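Hamdia Assefa
@hamdia_at_home

Good morning from the messiest corner of Arnunbridge! A few of you asked what I meant last week when I said I was "doing the table" this month, so I'm going to tell the whole thing as a thread. Get a coffee, because I've never told a short story in my life.

The table is the long white one we bought when we moved in. It was supposed to be for eating at, and for sewing, and (I really believed this) for big Sunday breakfasts with pancakes. What it became is the place where everything in the apartment goes when a person has only got as far as "I'll deal with that later."

I think every home has one. My mother's was the top of the piano. My aunt in Lurnutthorpe has a chest freezer that hasn't been opened in years, I'm convinced, because you'd have to move the Christmas boxes first.

So November is table month. The rule I gave myself is that each thing gets picked up once and goes straight to where it lives. If it doesn't live anywhere, it has to get a home before I'm allowed to touch the next thing. You would not believe how much that slows a person down.

Let me start at the window end, since that's the end I like. The plant stays. I'll say that now before the declutter people get to me! It came from a stall at the Woldemariam market as one sad stem in a paper cup, and look at it these days, trailing all down the side like it pays the rent.
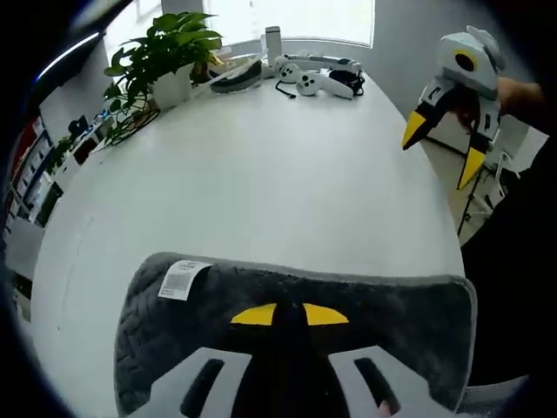
2 min read

The heart-shaped leaves are what I fell for. I've had three different people tell me three different names for it, all very sure of themselves, so I just call it the plant and it doesn't seem to mind. The square white pot was a present from my sister and I think it suits it so much better than the terracotta did.

Now the back of the table. Yes, there's a shoe on it. A dark gray shoe, lying on its side, next to a tall white cylinder and a flat white thing with a strap. My grandmother would have had plenty to say about a shoe on a table, new or old, and I could hear her the whole time I was looking at it.

The shoe's partner was by the front door, of course, where shoes belong. They're back together now on the rack and I hope they'll be very happy.

In front of the shoe were the two white VR controllers, and those were harder. They're used all the time, so putting them up on a high shelf would only mean finding them on the table again by dinner. What I've done is give them a shallow basket on the low shelf, close enough that a lazy arm can reach it. We'll see how long that lasts.

And then the cable. There was a coil of black cable right beside them, and I have to give credit where it's due – it was coiled! Somebody in this household coiled a cable without being asked. I've been preaching about this for so long that I nearly framed it.

If you're in the same boat with cables, the thing that has worked for us is a strip of soft fabric tape around each bundle with a little paper tag. I write what it's for and which room it goes with. I got a roll of the Lirkus tape, the plain kind, and there must have been 400 inches on it because I'm still nowhere near the end.

The shelves along the side are going to be their own chapter. Boxes, stacks, things on top of stacks. I've promised myself not to start on them until the table is finished, and I've already broken that twice (I only wanted to see what was in the second box, and it was gift wrap, and then it was four in the afternoon).

The counter by the plant I'm leaving alone for now too. Small dark things collect there and I suspect at least one of them is the spare key I had copied in the spring.

What I do love is how much light comes in at that end. I'd stopped seeing it, with so much sitting in front of me. My plan is to keep the strip closest to the window for the plant, and have my sewing machine out on the rest where I can thread a needle without the lamp.

I'll post again when I get to the near end. If anybody knows a good way to train a trailing vine up instead of down without hurting it, please tell me, I've got string and hooks and no idea what I'm doing.

Also the pancakes are still happening. I bought the big bag of flour.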